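4.2 Duct inspection training and what it can be shown to do

Claims made for classroom training of HVAC technicians are rarely tested against the equipment they go back to. The Trorkeo course is sold on the promise that graduates find leaks sooner and leave systems closer to their design airflow. We had access to 2349 service tickets from two contractors, Given and Dervishi, and looked for any sign of this. Our expectations were low, and the records did little to raise them.

Tickets were sorted by whether the lead technician had finished the course before the visit. A ticket was kept only if it gave static pressure on both sides of the air handler. Many did not, and several that did carried the same pair of readings visit after visit, a pattern more easily explained by copying than by very stable houses. Pyo (personal communication, 24/03/2018) suggests that such tickets be dropped. We kept them in the main count and report the effect of leaving them out in Section 4.4.
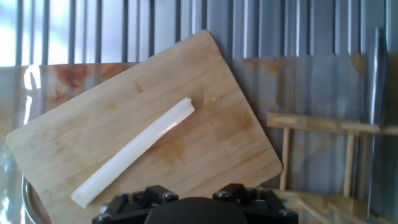
Did trained technicians leave systems with lower static pressure than untrained ones?
They did at Given, by a small margin, while at Dervishi the two groups could not be told apart.

The Given result should be read with care. Technicians there were picked for the course by their supervisors, who presumably did not send their weakest people. Rahimi raised the same objection to an earlier vendor study and was told that selection "washes out" in a large sample. It does not wash out. A bigger sample of favored technicians is still a sample of favored technicians, and no adjustment we tried removed the problem.

A second concern is the meter. Given switched to the Nunex manometer in March, partway through the records, and trained staff received theirs first. We compared 200 paired readings from old and new meters on the same systems. The new meter tended to read lower. That shift alone is large enough to account for most of the gap between the groups – an awkward finding for anyone who has already printed the brochure.

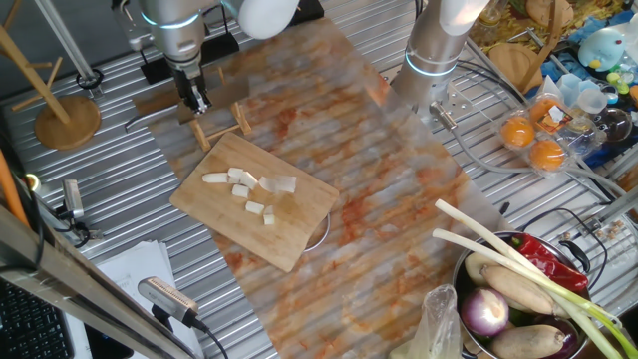

Figure 2. Bamboo board with white food pieces on a marble-patterned surface, with two robotic arms.

Callbacks offer a cleaner measure, as they do not depend on the meter. Among the first 500 tickets with a full follow-up record, callback rates were close for both groups. It may be that the course teaches skills that callbacks cannot pick up, such as neater sealing at the plenum, but this has been asserted far more often than it has been measured. Until technicians are assigned to the course by lot, and use one kind of meter throughout, we see no good grounds for the stronger claims.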